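FOOD RHEOLOGY, UNIT 4
Handout 2: Yield stress and shear thinning in tomato sauces

4.1 Definitions
A Newtonian fluid has one viscosity at a given temperature. Water and thin sugar syrups come close to this. Tomato ketchup does not. It is a suspension of plant cell fragments in a serum of water, sugar, acid and dissolved pectin, and its apparent viscosity falls as the shear rate rises.

Below a certain stress the sauce behaves as a soft solid. That stress is the yield stress, written as tau-zero.

4.2 Model
Use the Herschel-Bulkley equation throughout this unit:

tau = tau-zero + K (shear rate)^n

K is the consistency index and n the flow index. For a shear-thinning sauce n is less than 1. If n = 1 the equation reduces to the Bingham form. Quote K with its units, which depend on n.

4.3 Flow from a container
A full bottle can be turned over without the contents moving, provided the stress at the wall stays below tau-zero. For a vertical tube of radius R the wall stress due to weight is (density x g x R) / 2. A narrow neck therefore holds sauce back more than a wide body does. 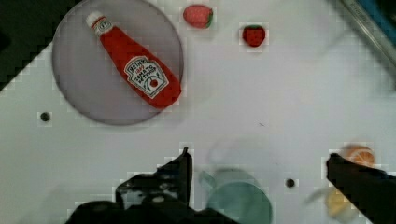
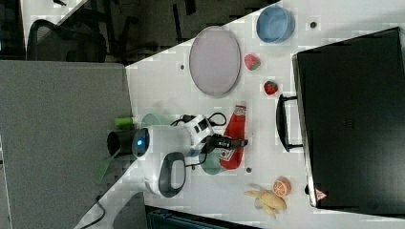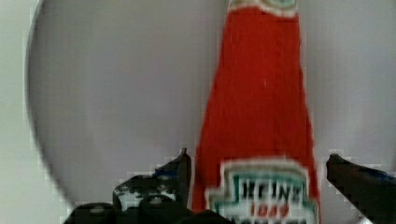 A ketchup bottle, lying down in the first two views and upright in the third.

One objection raised at the Nultthorpe session was that the tube formula leaves out wall slip, so a yield stress worked out from a bottle test will come out too low. The objection stands. A thin layer of serum at the wall lets the bulk move as a plug. Roughened plates or a vane tool should be used where slip is suspected.

4.4 Worked case
Futunari sauce, density 1100 kg per cubic metre, tube radius 20 mm, g = 9.81 m/s^2. Wall stress = 108 Pa. The sauce will hold only if tau-zero exceeds this.

4.5 Before the practical
Read the Cronin method sheet. Samples are held at 20 degrees C. Do not stir before loading; the structure takes time to rebuild. Fit the model to the downward ramp only.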